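Workbench Tips: Trying Out Grippers Without Losing Your Mind (or Your Fingertips)

Posted by Ekaette Ogbonna in Workshop

I've spent most of October swapping grippers on a pair of arms and I have opinions! A few of you wrote in after the cable tie page asking how I compare one set of fingers with another, so I've put my habits down while they're fresh.

Get a mat. A big one, plain, one color. Bare white tabletop bounces the light right back at the camera, and small things skate away the second a fingertip nudges them. Mine is brown and I wouldn't go back. Wipe it with a barely damp cloth and let it dry flat, or the corners curl (ask me how I know).

Use toys as your test objects. Little plastic animals are perfect, with legs and tails and backs all at silly angles, and they cost next to nothing at a yard sale. Blocks make every gripper look good. Try a lion on its side and you'll learn something. Then give the arms a shallow tray with a bit of a rim to drop things in, so a sloppy release doesn't end up under the fridge.
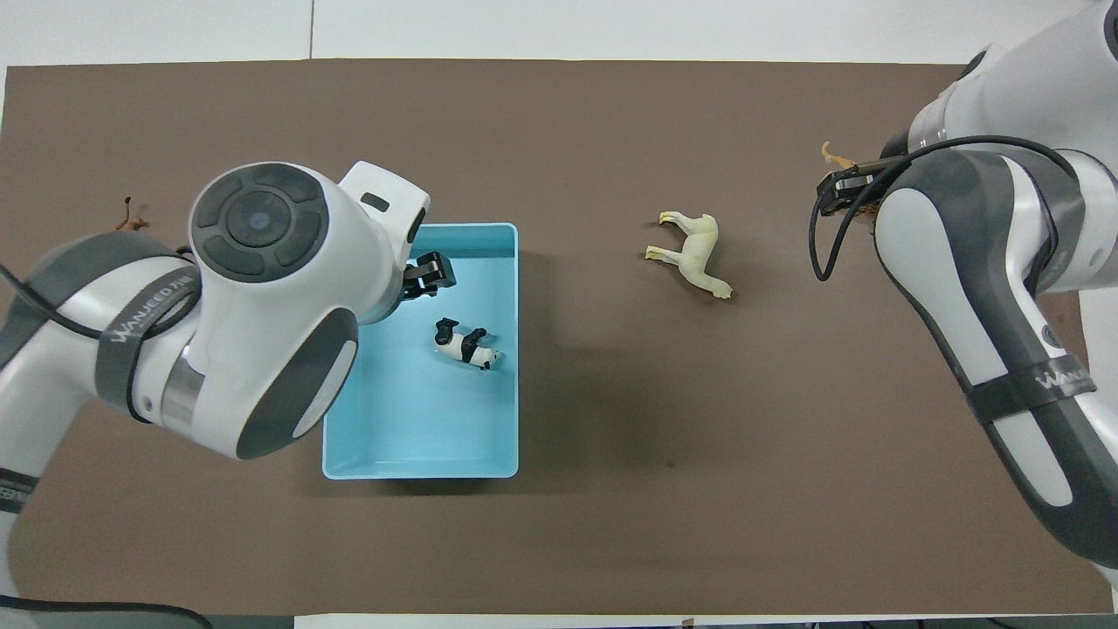

Do 20 picks per gripper before you change anything. I used to do five and call it, and my notes were useless. Same toys, same tray, same speed. I write down a plain yes or no for each pick, plus one word if it went badly: slipped, tipped, missed.

My numbers, for what they're worth. I ran three rounds of 20 with each set, so 60 picks apiece. The Findlow fingers got 40 of theirs into the tray and the Hakidska ones got 63 percent, so call it a draw. The Hakidska pair is much nicer on thin parts like tails, though, and the Findlow pair opens wider. I still reach for Findlow when I'm in a hurry.

Strap your cables down at the wrist AND farther up the arm. Leave a little slack so the wrist can turn, then run the whole range slowly by hand and watch for snags. A hook-and-loop strap beats a zip tie because you'll be undoing it again in an hour.

Clean the fingertips between rounds. Rubbing alcohol on a cotton swab, and give it a minute to dry. Skin oil from handling the toys is enough to spoil a round.

One thing I haven't sorted out is the controller. The Balogun one feels smoother, but the Widton has a stop button I can find without looking, and at ten at night that counts for a lot. If you've used both, leave me a comment and tell me which one you kept.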